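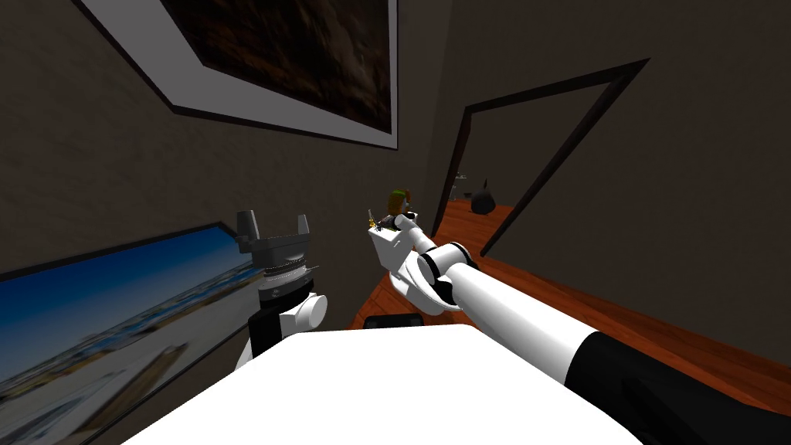 Ditte Østergaard, Kamlesh Dubey and Titilayo Igwe
Correspondence: T. Igwe
Reading time: 2 minutes

Print | E-mail this article

4. Does the coating survive handling?

Claims that copper nanowire films are ready to replace indium tin oxide in touch panels usually rest on sheet resistance measured soon after deposition. We think this is a poor test. A film that conducts well on a clean bench in November may behave quite differently once it has been bent, wiped and left in humid air, and few of the papers we read report all three.

We bought coated polyester sheet from two suppliers, Tevico and Uniyal, and cut 9 strips from each. The Tevico data sheet promises stable resistance after repeated flexing but gives no bend radius, so the promise can't be checked as written. We chose a tight radius, on the grounds that a folding display would need one. Bhatt and Rizvi argued in an earlier report that such a radius is unfair to the material. Perhaps it is, but they offered no other figure.

Figure 2 gives the median resistance of each set against the number of bends. The Uniyal strips held steady up to 393 cycles and then climbed sharply. The Tevico strips lasted until 458, a gap we would not make much of given the spread within each set. Neither supplier's film failed evenly. Colour changes began at the cut edges, where the polymer overcoat was broken, and the middle of the strip often looked sound long after the reading had drifted.

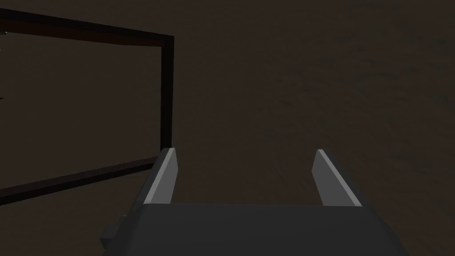
This matters for how the results should be read. If damage starts at the edge, a narrow strip will always look worse than a full panel, and our own numbers may be too harsh. We tried sealing the edges with Sadine lacquer, and the readings improved, though the lacquer also stiffened the strip and probably changed the strain on the wires. We can't separate the two effects with the data we have.

The Flarkenska model, which treats the wires as a random network with fixed junctions, fits the early part of both curves well. It has enough free parameters that a good fit should not impress anyone. Past the sharp rise it fails, and we see little point in adding another term to rescue it.

Figure 2. Open two-finger gripper beside a dark frame on a brown surface, simulated scene.

Contact the authors | Copyright remains with the authors | Back to top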